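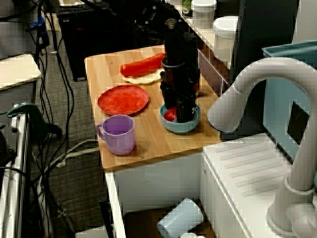 Press Office, Halvorsen Museum of Art

FOR RELEASE IN SEPTEMBER

Halvorsen Museum Opens "Besum: The Complete Works?" and Asks Whether It Is Complete, or Even Besum

CLATGATE — The Halvorsen Museum of Art will open its fall season with the largest showing to date of prints and drawings credited to the Besum Workshop, the small print shop that worked in Pornarmont between the wars and has been called, mostly by people selling its output, the forgotten heart of modern printmaking. The museum is not ready to go that far.

"Besum: The Complete Works?" fills 3 galleries on the second floor. The question mark is part of the title and should be kept in all listings.

The workshop left behind 2,141 sheets, if the old sale catalog is to be believed. Museum staff spent two years comparing that catalog with what can be found today in public and private hands. They were able to match 1,082 entries to a real piece of paper. The rest may be lost, may have been listed twice under different titles, or may never have been printed. The catalog was written to attract buyers, and it reads that way.

Visitors will see the well-known harbor prints, which have been sold as posters for so long that many people are surprised to find how small they are. They will also see a good deal of work that is plain, unfinished or simply dull. Past shows left these sheets out. The museum thinks they should be looked at before anyone makes large claims about a "Besum style," a phrase that does not appear in any of the workshop's own papers. 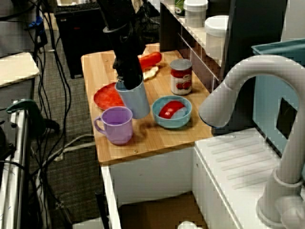 Vol. 3, No. 2

The first gallery deals with the years in Pornarmont and the jobs that paid the rent: seed packets, concert bills, labels for a soap maker. The second is given over to the harbor prints, hung beside later copies. Some of the copies are better made than the originals, and the wall texts say so. The third gallery holds the disputed sheets. Each is shown with the case for it and the case against it, in type of the same size.

Among the disputed group is the large woodcut known as "Evening Ferry," bought by the museum itself and shown for decades as a key Besum work. The paper is right for the period. The signature is harder to defend. Its label has been changed from "Besum Workshop" to "credited to Besum Workshop," and it may change again.

The museum has also declined to repeat the story that the workshop burned its own blocks in protest. The tale first shows up in a dealer's leaflet long after the shop had closed, and no earlier source has been found. Several blocks that were supposedly burned are on view in the second gallery. They show wear from printing and no marks of fire.

An illustrated catalog comes with the show, in a first printing of 1,000 copies. It lists every matched sheet along with its past owners, where known, and leaves the gaps as gaps.

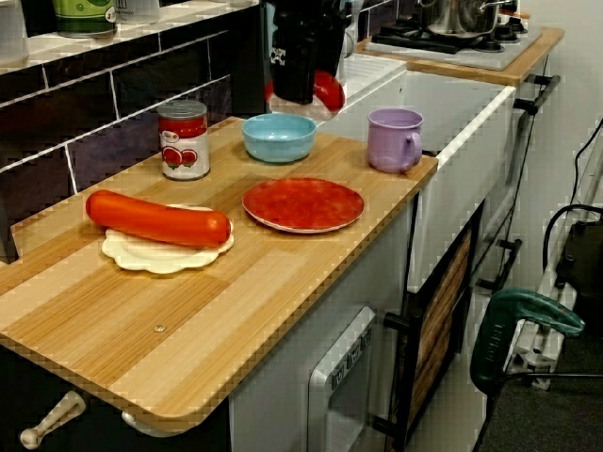 Photo: Halvorsen Museum of Art

A public talk on the disputed sheets will be held in the museum's lecture hall on the first Sunday of the show at 2 p.m. Entry is included with a museum ticket. Visitors who own prints sold to them as Besum works are welcome to attend, but the museum does not give opinions on value and will not look at works brought to the talk.

Press images of the prints may be requested from the Press Office. Please use credit lines exactly as supplied, including the word "credited" where it appears.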